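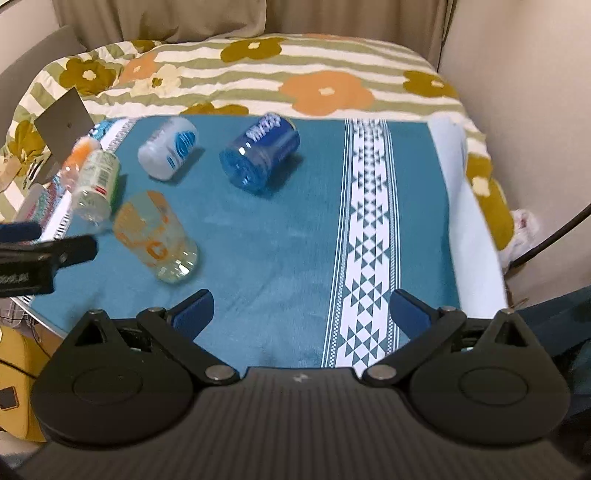

gollov_pete replied:
Pick one surface and stick with it until October. Our club at Marwat changed the background every practice and we could never tell if the policy was bad or the data was.

Search this forum Advanced Go

tinwhistle wrote:
I don't agree. If you only record on one surface, you get a model that knows one surface. The Clinard rules say the judges pick the table and you don't see it before your slot.

gollov_pete wrote:
Sure, for the final. I'm talking about a student team with 211 demos. That is not enough to spread over six rooms. Get bottles on one blanket working first, then move.

skomia_b wrote:
Original poster here. Bottles are the task we drew, so those stay. We have 211 usable demos out of nearly 2000 tries. Most of the rejects were us closing the fingers too early or lifting before the grip was set. Two of us do the recording and we don't move at the same speed, which might be part of it.

tinwhistle wrote:
That is a high reject rate. What are you throwing out?

skomia_b wrote:
Anything where tracking drops, anything where the bottle slips, and anything over the time limit.

tinwhistle wrote:
I would keep some of the slips if the person recovers and finishes the pick. The Gollovgate team kept theirs.

gollov_pete wrote:
Gollovgate had 2733 demos – they could afford to be messy. I'd still throw them out at your size.

mehran_k4 wrote:
Different speeds hurt us more than slips did. We had one person do all the recording for a month and it helped. Boring for that person. Also check your finger pads, ours were coming unglued at the tip.

skomia_b wrote:
Pads are fine. I'll try one person on one surface, and put the recovered slips in a separate folder so we can train both ways. Will post numbers after the next club meeting.

tinwhistle wrote:
Post the time limit you used too.

Last edited Jul 28, 2021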